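Storing and repairing classroom teaching kit over the summer

Most of the damage done to school equipment happens in the holidays. Cupboards get hot, paper takes up damp from outside walls, and adhesive left in place for six weeks sets hard. These notes cover the jobs worth doing at the bench or sink before the room is handed over.

Laminated cards

Wipe both faces with a barely damp microfibre cloth and dry them flat for an hour. Do not stack them warm from the laminator. Cards that have started to split at the edge can be resealed under a cool iron through a sheet of baking paper, but only if the paper core has stayed dry. If it has gone grey, reprint.

Store cards upright in a shoebox with the tallest at the back. Rubber bands perish and leave a brown line that will not come off; use a strip of scrap card and a paper clip.

Sticky residue

Putty comes away best when cold. Hold a bag of ice against it for two minutes, then roll it off with a larger ball of the same putty. For tape marks on painted walls, warm soapy water first, then a little white spirit on a cotton bud – test behind a door before going further. On whiteboards use isopropyl alcohol and rinse with plain water. Cream cleaners scratch the surface, and pen ink lodges in the scratches from then on.

Number rods, counters and cubes

Plastic pieces can go through a 30-degree wash in a zipped mesh bag, without a spin. Spread them on a towel overnight. Wooden pieces should never be soaked. Wipe, dry, and sand any raised grain with fine paper.

A full set of small cubes is quicker to weigh than to count. Weigh 100, divide the total by that figure and multiply up. Mitra Ghaffari checked the Bomham maths store this way one October and arrived at 3,197 cubes in the time it takes to boil a kettle. Write the weight of the full tub on the lid.

Scissors and trimmers

Cut through folded kitchen foil several times to take the burr off school scissors. One drop of light oil at the pivot is enough; wipe off the surplus or it will mark the first sheet of sugar paper. Rotary trimmer blades should be replaced at 2,000 cuts or when the edge begins to fur, whichever comes first.

Computing and technology demonstration pieces

Dust with a soft brush, working from the top down. Put screws in a labelled pot as they come out, one pot per panel. Leave side panels off only while the work is being done, and keep the cases off carpet.

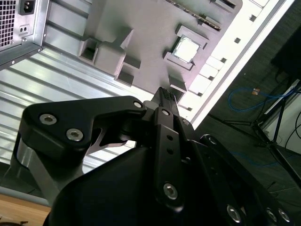 Mock-up motherboard in an open computer case.

Batteries

Take them out of everything: clocks, timers, calculators, talking buttons. White crust on the contacts can be loosened with vinegar on a cotton bud, then wiped with water and dried fully. Wear gloves. Contacts that have turned green or thin need replacing.

Labels

Write on the box as well as the lid, since lids get swapped. Pencil on masking tape lasts a summer; felt tip on a sunny shelf may not.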